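Stadium Seat Review: Two Seasons With the Graner Folding Bleacher Seat
Updated in March

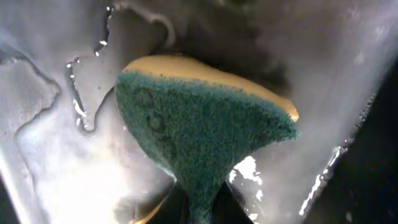 Who I am and where I sat

I have season tickets in the upper end zone at Cerkmont Field, section 300, on aluminum benches with no backs. I also spend a lot of fall evenings on the wooden bleachers at my son's high school. Between the two I've used the Graner seat for 2 full seasons. I paid for it myself.

What you get

The Graner is a padded seat and back on a folding steel frame. It comes with a shoulder strap, a hook that grabs the underside of the bench, and a zip pocket on the back that holds a phone, a ticket and a thin pair of gloves. There is one cup holder on the right side. It fits a can or a small bottle but not the large souvenir cup they sell at Cerkmont, so that goes on the floor with everybody else's.

Getting it through the gate

Check your stadium's policy before you buy. At Cerkmont, seats with arms are not allowed, and anything with a closed pocket gets opened at the table. The armless Graner has been let in every time, but the pocket slows things down if it's full. I now carry the seat in empty and put my things in it once I'm at my row. The high school doesn't care what you bring.

Comfort

The pad is firm. For the first quarter I always think it's too firm, and by the fourth I'm glad of it. My old seat, a Bangash, felt better in the store and was flat by midseason. The Graner has lost a little at the front edge where my legs rest and nowhere else that I can tell.

The back is the reason to own one. It comes up to the bottom of my shoulder blades and reclines slightly when you lean. If the person behind you has long legs, you will hear about it. I keep mine set on the upright notch at Cerkmont, where the rows are tight, and let it back one notch at the high school.

Width is fine for me in a light coat. In a heavy parka I spill over both sides. It takes up a bit more than one marked space on a bench, and on a sold-out day that matters. For the rivalry game last year I folded it up in the second quarter and sat on the pad.

The hook

On aluminum the hook holds well. On the thicker wooden planks at the school it barely catches, and I've had the seat slide when I stood up to cheer. Yayra Alhassan, who has the tickets next to mine, uses the Urora seat with a strap that goes all the way under the bench. It takes longer to put on, but it does not move. If you mostly sit on wood, I'd look at that one first.

Weather

The cover sheds a drizzle. In a real downpour the seams let water in and the pad stays damp into the next day. Dry it open, standing up, somewhere with some air. I left mine folded in the trunk after a November game and it took a week to get the smell out. Mustard comes off with dish soap if you get to it the same night. The printed logo has started to crack.

Weight and carrying

The walk from the cheap lot is long and then there are the ramps. The strap is narrow and digs in by the top. I swapped it for one off an old duffel bag — same clips — and that fixed it. Folded, the seat fits under the bench in front, though the hook can catch on your shoelaces.

Wear after two seasons

One rubber foot came off in the first October. Graner mailed a new pair without asking for a receipt. The hinge on the left squeaks in the cold. The frame has a few scratches down to bare metal but no rust yet. Stitching is all intact.

Would I buy it again

For Cerkmont, yes. For the high school, I'd probably get the Urora and put up with the strap. I would skip the Bangash unless you go to two or three games a year.

Rating: 4 out of 5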